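Hartley Institute for Applied Manipulation
Call for Participants: Remote Operation Study, Simulated and Physical Stations

The Hartley Institute invites applications from adults who wish to take part in a paid study on teaching robots by demonstration. Participants will guide a robot arm through short tasks, first in simulation and afterward at a physical station, using a hand controller or by moving the arm directly. No background in robotics, programming, or engineering is required.

The study is carried out jointly with Vunix, which supplies the simulation software, and is housed at the Institute's Tillamon building. Sessions run from November until all places have been filled.

Purpose of the study

Robots can be taught many handling tasks from recordings of a person doing the task through the robot. The quality of those recordings varies a great deal from one operator to the next, and the reasons are not well understood. The study will compare how people with different habits and experience approach the same task, how quickly they become comfortable with the controls, and which views of the workspace they prefer when more than one is available.

An earlier round collected 311 demonstrations from a small group of laboratory staff. The present round is intended to include a much wider range of people, and the Institute particularly welcomes applicants who do not play video games and those who work with their hands for a living.

What participants will do

Each participant attends two sessions. The first takes place at a desk. After a short introduction, the participant will steer a simulated gripper with the hand controller, bring it up to a block, close the fingers, lift, and place the block at a marked position. The surfaces in the simulation change from one trial to the next. Colors, patterns, and lighting may be quite unlike those of an ordinary room, and a block may share its pattern with the surface beneath it. Participants are asked to complete each trial at their own pace and to continue after a missed grasp where it is possible to do so.

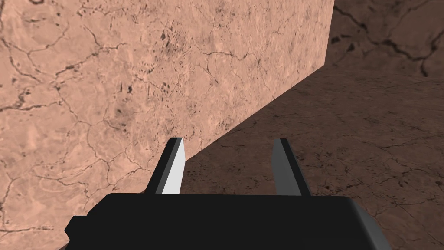 Operators working from a view close to the gripper often find distance hard to judge at first. Time is set aside at the start of the session for unrecorded practice, and either the participant or the supervisor may ask for more of it. A fixed view of the whole workspace will be offered in the second half of the session, and participants will be asked which of the two they found easier to work with.

The second session takes place at the Groltby station, a physical arm mounted on a bench in the ground floor laboratory. Part of this session is done by remote control from an adjoining desk. In the remaining part, the participant holds the arm by its wrist and leads it through the motion by hand. The arm moves at reduced speed throughout, and a trained supervisor is present with access to the stop control.

Each session lasts about 50 minutes, including breaks. The two sessions must be completed on different days.

Who may apply

Applicants must:
be 18 years of age or older
have normal or corrected vision
be able to use a hand controller with either the left or the right hand
be able to follow spoken and written instructions in English
be available for both sessions

Persons who took part in the earlier round are not eligible. Applicants who are prone to motion sickness when looking at a moving screen image should say so on the form. This will not in itself exclude them, and a shorter first session can be arranged.

The desk station and the physical station are both accessible by wheelchair. Applicants who need an adjustment to the seating, the controller, or the screen are asked to describe it when applying so that the station can be set up in advance.

Payment

Participants receive $39 on completion of the first session and $59 on completion of the second. A participant who ends a session early, for any reason, will be paid in full for that session. Travel costs are not reimbursed. Parking at the Tillamon building is free to participants, and a permit will be issued at the front desk.

Data and consent

The Institute will record controller input, arm position, gripper state, and the camera views used during each trial. Faces and voices are not recorded. At the physical station, the participant's hands and forearms may appear in the recordings when the arm is led by hand.

Recordings are stored under a participant code. They will be used to train and test robot control software at the Institute and at Vunix, and may be published as part of a research data set. Participants will receive a written consent form before the first session and may withdraw at any time. Recordings already made can be deleted on request up to the point of publication.

How to apply

Application forms are available at the front desk of the Tillamon building and from the study page on the Institute's website. Please indicate your preferred times and your dominant hand. Weekday sessions are offered in the morning and in the early evening, and a limited number of places are available on Saturday.

Applicants will be contacted by email with a proposed date for the first session. Those who cannot be placed immediately will be added to a waiting list unless they ask to be removed.

Questions about eligibility, access, or the use of recordings should be directed to the study office at the Hartley Institute, marked "Remote Operation Study."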